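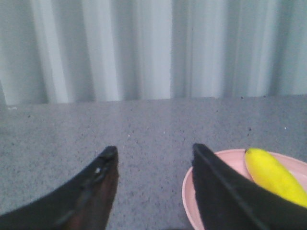 Station 2, kitchen counter: gripper open, banana on the pink plate.

Silldale open day, April
Pre-opening safety check, demonstration stations
Checked by: Ffion Mathias
Start of check: 8.15 am
Visitors admitted: 10 am

Station 2: Haugen arm, fruit handling

1. Emergency stop within reach of the operator. OK. Pressed and reset twice.
2. Second stop button on the visitor side. OK, but the label is peeling. Replace before the afternoon groups.
3. Barrier at least 200 cm from the base of the arm. Not met at first. Moved back and floor tape relaid. OK on recheck.
4. Speed limit set to demonstration mode. OK. Password held by the operator only.
5. Gripper fingers secure, no play at the mounting. OK.
6. Finger tips free of splits and sharp edges. OK by touch, with power off.
7. Counter clear of tools and spare screws. OK.
8. Curtain behind the counter clear of the arm's travel. Comment: the hem comes down to the back edge of the counter. Run the full demonstration once with the curtain watched. Done, no contact. Do not open the window behind it while the arm is live.
9. Plate and fruit. One banana at a time on the plate. Fruit handled by the gripper is not to be eaten or given to children. Bin provided.
10. Cables covered where people walk. One cover short by the door. Borrowed from the Gokow stand.

Station 3: Drollau sorting cell

11. Guard doors interlocked. OK. Cell stops when either door is opened.
12. Air pressure released before any jam is cleared. Operator briefed.
13. Noise. Acceptable at the barrier. Ear defenders for staff inside the line.

General

14. Group size: no more than 24 at any station.
15. Two staff per station while the arm is powered, one of them facing the visitors.
16. First aid box by the reception desk. Plasters low, more ordered.
17. Fire exit behind Station 3. Blocked by flattened boxes at 8.40. Cleared at 8.55.

Result: Stations 2 and 3 may open. Item 2 still to be closed. Recheck items 3, 8 and 17 at 1 pm.

Signed: F. Mathias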